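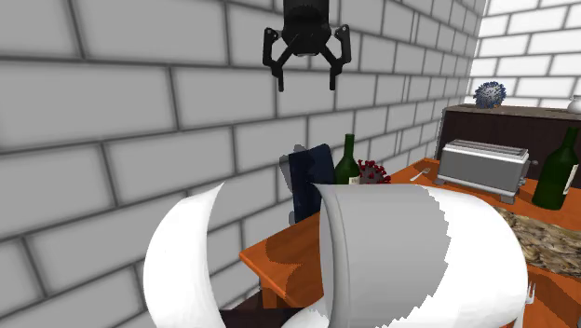
How to book a coastal ferry trip without paying for things you won't use

Start with the timetable and leave the brochure until later. Brochures for the Skaltitdale run show blue skies and eagles. The timetable shows that half the stops happen between midnight and five in the morning, when you will be asleep.

1. Write down which ports you really want to see. Check the time of day at each one and how long the boat stays. Twenty minutes is enough to walk to the end of the quay and back, whatever the agent says about "exploring".

2. Price the cabin and the meals separately. Zotetti quoted us a full-board package that came to £187 more than the same inside cabin with breakfast only. We ate soup in the café and did very well on it.

3. Be wary of the word "view". A sea-view cabin may look straight on to a lifeboat. Ask for the deck plan and the cabin number before you pay. If they won't give you a number, assume the worst.

4. Skip most of the excursions. The coach tour at Emley cost £70 a head and covered a route that the town bus also takes. I would pay for a small boat trip, and not much else.

5. Read the insurance wording. Ours, through Joshi, did cover missed departures, but only if we could show we had allowed two hours to get to the port. Keep your train tickets.

6. Book in August for the following spring, if you can. I'm not convinced the "early saver" fares are much of a saving (ours was £127 off a price I never saw anyone charged) but there is more choice of cabins.

Take a proper hat.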